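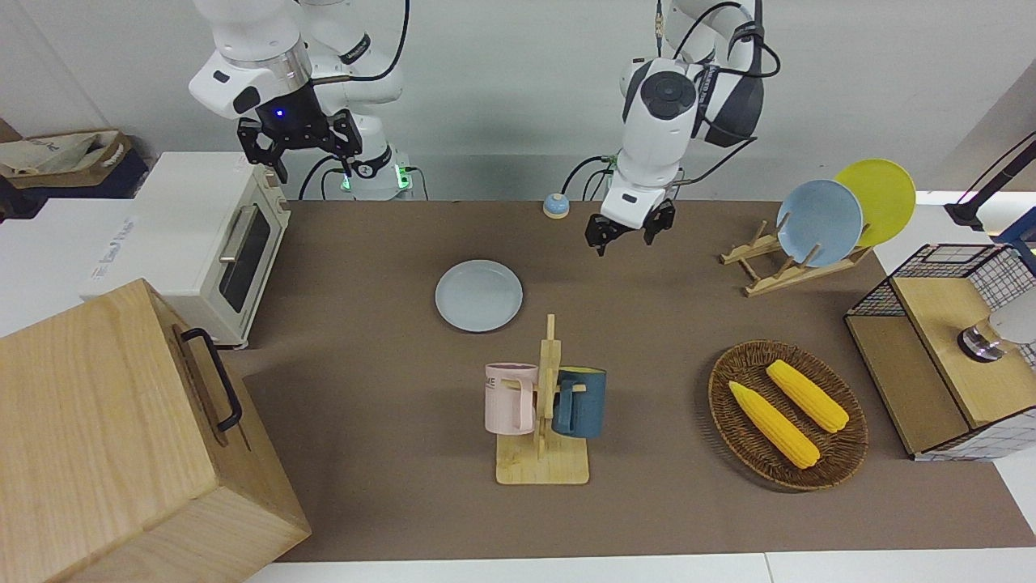 Goketa over the kitchen table, with the gray plate out on the mat and two plates in the rack.

Goketa gets a kitchen

If you haven't been in the back room at Jokel since the summer, come and look, because Goketa has two working arms now and they share a table! For most of last year it was one arm on a bench doing the same pick-up-a-block routine over and over, and very fine it was too, but there's a limit to how long you can gather people around a block. Two arms over one table is a whole different animal. They can hand things to each other. They can also whack each other in the elbow, and a good deal of the summer went into that second part.

The money first, as several of you asked at the last open evening. The share that came out of the workshop fund was $639, which covered the mounting hardware, the power supply, the new wiring and a frankly enormous bag of cable ties. The arms themselves came in through the Han Street equipment swap and don't count against the fund. There is a little left over and we'd like to spend it on a proper emergency stop button for each side of the table. At the moment there's a single button, and it lives on the left, and whoever is standing on the right has to shout.

Getting the arms up

The mounting took three weekends. The first was all measuring, and then measuring again after we found that the floor in the back room drops toward the alley wall. (It does! Put a marble down by the door and see.) We shimmed everything, checked it with the long level, tightened it, and came back the next Saturday to find it had settled a hair to one side. The arms don't care much about being slightly off level, but they care very much about being off from each other. If the right arm thinks the table is flat and the left arm thinks it slopes, then a handover in the middle turns into a shoving match.

What fixed it was giving up on leveling each arm separately and touching both grippers to the same set of marks on the tabletop, one after the other, and letting the software work out the difference. We used Testix for that, the little calibration program one of our members has been writing on and off since the block days. It's rough around the edges and the error messages are in a style all their own, but it got us to within 2 millimeters across the whole table, and that's plenty for plates and mugs. If you'd like a copy, it's on the shared drive in the Goketa folder, with a text file that explains the menu. Read the text file first. Option four erases things.

Cables, cables, cables

I could write the whole newsletter about cables. Each arm has a bundle running out to the wrist, and the bundle has to be long enough that the wrist can turn all the way over and short enough that it doesn't sweep the table like a broom. Our first try was neat and tidy, everything tied down flat along the arm, and it pulled a plug out the first time the wrist rolled. The second try was so generous that it hooked a mug. The loops on there now are somewhere in between, and they look a bit shaggy, and I've grown very fond of them. There's a wire hanging on the left arm's side that wants tidying too, and anyone who enjoys that kind of job is welcome to it.

A tip for anyone doing the same at home: tie the bundle with the arm in its most awkward pose, the one you'd never choose, and leave the ties loose until you've run every joint to both ends. Then snug them up. We did it the other way around twice.

Why a kitchen?

We put it to a show of hands in September and the kitchen beat the tool bench by a mile. Everybody knows how a kitchen is supposed to go, so everybody can tell when the robot has done something silly, and everybody has opinions! It also gives us a lovely spread of shapes. A plate lying flat is surprisingly hard for two black fingers coming from above, as there's nothing to grab except the rim. A mug is easy until you want it on a peg. The corn cobs in the wicker basket went in as a bit of fun and have become the favorite of our younger visitors, who cheer every time one gets lifted out.

The furniture came from all over. The call for donations went out on the board by the sink and within days we had more dishes than shelf. The toaster oven is for practicing with the door handle, and it stays unplugged, please, however hungry you are at nine in the evening. The big wooden crate with the hinged lid is the next project after plates, with the black handle on its side giving the grippers something decent to hold.

I'd also put in a word for the brown mat. We ran on the bare tabletop for a while and everything slid. Plates skated away from the fingers, the mug tree took a walk every time a mug touched it, and the noise was horrible. With the mat down things stay roughly where you put them, and it's kinder to the dishes. We've had one breakage since it went in, and that was a human.

How it's doing

The plate job is the one we've been counting. The idea is simple enough: gray plate starts on the mat, gray plate ends up in the dish rack with the blue and the yellow, nobody gets hurt. We set ourselves 120 tries spread over a few evenings, moving the plate to a different spot each time, and wrote down what went wrong. I'm not going to pretend it was a triumph from the first minute. The early tries were mostly the fingers pressing down on the rim and the plate tipping up and flopping back. Then somebody suggested having the left arm hold down one side while the right arm slid under the other, and oh, what a difference. The first time it came up clean there was actual whooping, and the people in the pottery room came through to see what had happened.

The rack is the tricky end. The slots between the dowels are narrow, the plate has to arrive standing up, and if it's tilted even a little it catches on the wood and the arm keeps pushing. We've put a limit on how hard it's allowed to push, so now it stops and waits for help, which is better manners than before. The best run so far was 12 plates racked in a row, and then the next one went in backward. I've decided that counts as a quirk and not a fault, but I was outvoted and it's down on the sheet as a miss.

Mugs are next, and we've barely begun. Getting the teal one off its peg goes well enough. Getting it back on needs the handle lined up just so, and the arm has a habit of coming in from the side that suits the elbow and not the side that suits the mug. If you've got ideas, write them on the pad at the end of the table. All ideas get tried, including the daft ones, and a couple of the daft ones have stayed in.

Coming along

Goketa evenings start at seven, and you don't need to know anything about robots to be useful. We need people to put the plate back, people to keep the score sheet, people to hold a flashlight while somebody else lies on the floor behind the table. If you do want to drive, there's a short safety talk first: long hair tied back, no dangling sleeves, hands off the mat whenever the arms are live, and say "clear" out loud before anyone presses start. It takes ten minutes and then you're in.

We're also on the lookout for a few more bits. A soup bowl with a good wide rim would be wonderful, and so would a second wooden dish rack with the slots set farther apart, so that we can practice on something forgiving. Leave donations on the shelf under the window with a note saying Goketa, and please rinse them first.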